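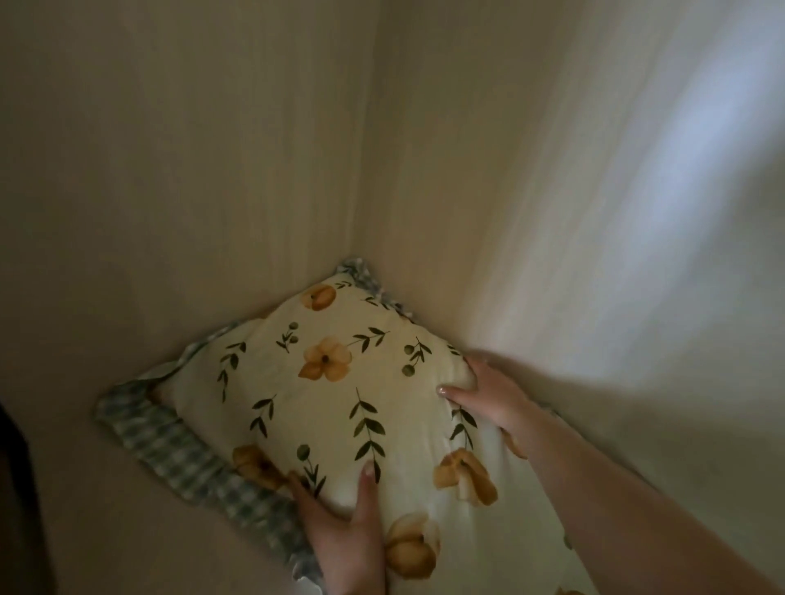

Cream cushion, yellow flower print, ruffled edge.

Housekeeping and changeover staff wanted - Unari Holiday Units
Posted Nov 15, 2018

Summer is nearly on us and we're short. Need casual housekeepers for the changeover crew, start ASAP, through to the end of the school holidays and likely Easter if you want it. Possibly ongoing after that for the right people.

We look after holiday units and a few bigger houses across three sites - Maltik (beachfront, the busy one), Palik (up the hill, mostly families) and Åberg Cottages out past the golf course. You'd be based at one but expect to be moved about when someone's off sick. Own car pretty much essential, there's no bus to Åberg on weekends and the one on weekdays doesn't suit our hours.

Hours
Checkout is 10am, check-in from 2. So the real work happens in between and it's full on. Most shifts 9 till 3. Saturdays and Sundays are a must over the peak, sorry, no way around it. Midweek shifts shared out by roster, comes out the week before. Minimum three shifts a week until the end of January, more if you're keen.

What you'll be doing
Stripping and making beds. Bathrooms, kitchens, ovens when needed (there's always one). Vacuum and mop. Sand out of everything. Linen bags down to the trolley, labelled with the unit number please. Restocking tea, coffee, loo paper, dishwasher tablets. Cushions back on the right couch, throws folded, blinds half down. Quick look at the barbecue and text through anything broken or missing before you leave the unit - not the next day.

Laundry is sent out except tea towels and bath mats, those we do on site at Maltik.

You'll need
To be reasonably fit, it's stairs at Palik and no lift.
A working phone, the roster and job list both come by text.
Australian work rights. Working holiday visas fine.
Police check - we'll pay you back for it after your first month.
Closed shoes. We supply shirts, gloves and all the products.

Experience good but not essential. If you've kept a house with kids in it you'll be right. We pair new starters with someone who knows the units for the first 2 weeks, paid full rate. Couples or mates applying together welcome, just send seperate applications.

Pay
Casual award rate incl. loading, weekend and public holiday penalties on top. Paid weekly. Petrol allowance if we send you between sites mid shift. Staff rate on units in the quiet months as well, ask about it.

Also after one team leader for Palik. Checks units before handover, does the linen count, sorts out the roster swaps. Must have done this sort of work before, and be OK with telling people to go back and do a shower again. Higher rate, talk to us.

To apply
Short email or a note dropped in at the Maltik office, attention Joar Björklund. Name, phone, which days you can't do, when you can start. Resume if you've got one handy, no need for a cover letter. Office is open 8.30 to 4, best not to ring betwen 10 and 2 on a changeover day as the phone will go unanswered.

Put "Job 121" in the subject line if emailing. Trials are paid and run for one shift. Interviews already under way so don't wait for a closing date, we'll take the ad down when we're full.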